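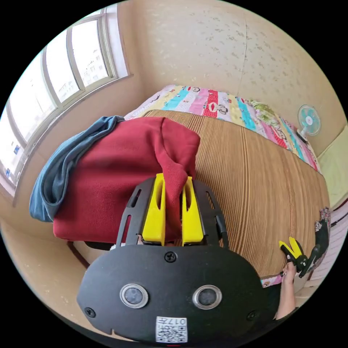 Filed under: Workshop notes / Hand-held grippers / Upkeep

Looking after a pair of hand-held grippers

A pair that folds laundry all day gets dirtier than you would think possible of something that only touches clean clothes. Lint is the enemy. It creeps in beside the fingers, settles, and makes a small felt slipper for itself.

You need a soft brush, a dry lens cloth, a small screwdriver and a tray for the screws. Use the tray. I have met the floor.

1. Switch off and put both grippers on a table, fingers pointing away from you.
2. Open and close each pair of fingers by hand. They should meet along their whole length. If one arrives late, like me on a Monday, brush out the rails before you blame anything else.
3. Wipe the yellow fingers with a barely damp cloth. No solvent – Toon Mulder tried it once at Sinbridge and they came up beautifully smooth, and never held a sock again.
4. Check the screws on the housing. Snug is enough.
5. Clean the label too. A grubby code won't scan, and you will end up typing the number in with one finger.
6. Pinch a single layer of thin cloth, lift, let go. Do it with each gripper, then with both on one garment.

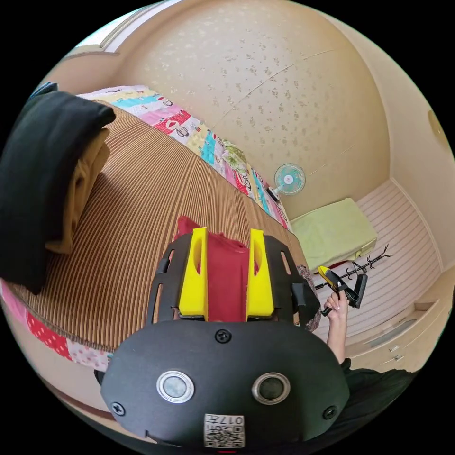 How often should the fingers be replaced?

Every 300 hours of folding, or as soon as thin cotton starts slipping out of a closed grip. Change both fingers of a gripper together, as a new one next to a worn one pulls the cloth sideways.

Write the hours in the log afterwards. Ours says 161, in pencil, with a coffee ring.

Related
– Fitting Tandetti finger pads without swearing
– Istaveck charging dock: what the lights mean
– Folding shirts two-handed, part 2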